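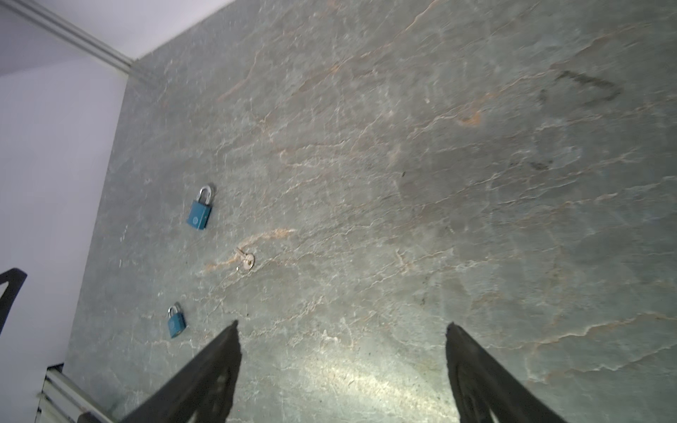

Padlocks and key on stone.

Wellora Poetry Press: progress report to the Edurley Fund, April

The second songbook is at proof stage. It holds 131 lyrics and short poems, chosen from 3025 submissions. Permissions are in for all but three – we expect those before the proofs go back to Kennedy, our printer.
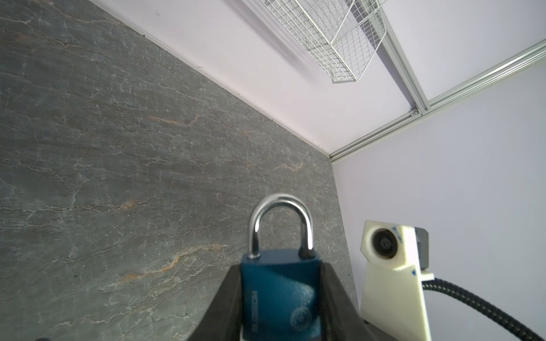
The first run stays at 100 copies, as agreed. Typesetting went over budget, mainly on the long ballads, and we covered the difference from reading fees. The Groro evening readings continue monthly. We request release of the second payment once the proofs are signed off.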